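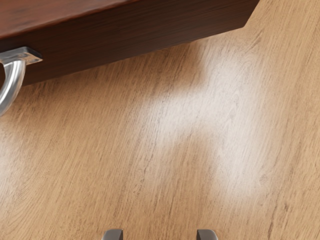

Solvent store: cabinet in the workshop or a separate unit outside?

marlpit_joan
Hello all, I hope this is the right section, I did look for an older thread and only found the one about gas bottles. We're a small furniture restoring business, 4 of us on a good week, and the insurer's surveyor has been round and wants our thinners, meths and finishing oils out of the old cupboard under the stairs and into something proper. Fair enough, I never liked that cupboard either. We hold 71 litres at the moment (I went through it all with a pencil, tin by tin) and it creeps up before a big job. I've had a price of £1449 for a Turwood two-door steel cabinet, delivered, with a sump in the bottom. My brother-in-law reckons we should stop messing about and put a little store in the yard instead. Has anybody been through this? I'd be so grateful for a steer before I sign anything.

Laurier Fehr
Hello Joan, and welcome. I ran the paint shop at a coachbuilder's for a good many years and we went round this very question more times than I care to remember. Before you think about makes, ask the surveyor to put in writing what he wants, and whether he means highly flammable liquids or everything with a lid on it. The usual guidance in this country is up to 50 litres of the really lively stuff kept in a workroom, and a bigger allowance for the liquids with a higher flashpoint. So your 71 may be perfectly all right or it may be over, and it all hangs on what's in the tins. Get the safety data sheets out and make two columns. It's a dull evening's work, but you'll be glad of it.

pelham_works
Agree with Laurier on the paperwork, but I'd go outside and be done with it. We had cabinets in the shop and all that happened was people filled them up, because a cupboard with space in it is a cupboard that gets filled. We put a Fetar walk-in store in the yard in July and the smell in the workshop has gone right down. Yes it cost more. Yes you get wet fetching the thinners.

oddjob_rena
Sorry Pelham, I can't go along with that, at least for a place Joan's size. If you make people walk across a yard in the rain for half a pint of meths, they'll start keeping half a pint of meths under the bench in a jam jar. I've seen it in two different workshops and I've done it myself, I'm ashamed to say. A decent cabinet close to where the work's done, only the day's needs in it, and the spare tins somewhere else. That's how we do it and the insurer has never grumbled.

pelham_works
Jam jars are a management problem!

oddjob_rena
Everything's a management problem if you've got a manager, love. There are three of us here and a dog.

marlpit_joan
Oh you have made me laugh, thank you both. Laurier, I've done the two columns. It comes out at 38 litres of the highly flammable and 33 of the rest, and most of the second lot is Danish oil. I've also rung Villalobos, who do reconditioned cabinets, and a very patient man there told me to check the hinges and the self-closing on any second-hand one, and to be wary if it had been drilled for extra shelves. Does that sound right to you?

Laurier Fehr
It does, and I'd add the sump. Take the bottom shelf out and have a good look with a torch for rust along the seams, as a sump that leaks is only a tray with ambitions. It should be able to hold the contents of your biggest container with a bit over. Those figures sound quite comfortable for a workroom cabinet to me, but do let the surveyor say so himself. And please don't forget your oily rags! They want a lidded metal bin of their own, emptied at the end of each day, well away from the cabinet. Danish oil on a scrunched-up cloth worries me a good deal more than a sealed tin of thinners ever did.

tam_at_irnard
Quiet reader here, I look after stores at Irnard. Slight disagreement with Laurier: I wouldn't buy reconditioned at all for this. We had one whose doors had dropped -- only a little, but enough that they wouldn't latch -- and by the time we'd paid for new hinges and a man to fit them we'd saved £102 on a new one. For an afternoon's arguing on the phone I'd sooner have paid the difference.

Laurier Fehr
I'll give you that one, Tam. I was lucky with mine, and I had a fitter on the premises.

marlpit_joan
Well, the surveyor has written back (9/9/21, I've put it in the file like a good girl) and he's happy with a cabinet indoors so long as it's away from the door we'd use to get out, has the proper warning sign on it, and the quantities stay as I listed them. So it's the Turwood, new. It'll go on the back wall where the glue pots used to live. The rag bin is ordered too -- Laurier, that part rather frightened me, we'd been using a cardboard box.

pelham_works
Good result. Still say you'll be in the yard within two years.

oddjob_rena
Put a lock on it, Joan, and keep the key on a hook everybody knows.

Back to top | Contact the moderators | Posts remain the copyright of their authors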